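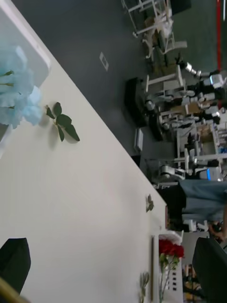

*Flower task from the wrist camera, with the red roses still in their box and the blue one over by the tray.*

I spent most of the week teleoperating on the flower set. Fake flowers are harder than the blocks we did in March. The petals give when you close on them, and there is no force feedback on our setup, so I go by the camera view and stop when the petals start to bunch.

The leaf sprigs are the worst part. They lie flat and the fingers are thick. I tried coming straight down and mostly pushed them along the table. Hanna Jakubowski told me to tilt the wrist a little and pinch near the stem, and my success rate went up after that. My hands cramp after an hour either way.

We have 1,703 episodes logged and kept 1,652. Most of what we threw out was mine from the first two days, when I kept pausing halfway through a reach to think. The policy picks that up and pauses too. Now if I hesitate I reset and start over.

Trinity Mbeki wants 119 more with the sprigs close to the table edge. I'm doing those in sets of eight with a break between.

Next up is swapping the tray for a deeper one. I still need to write down the new start pose before anyone moves the arm.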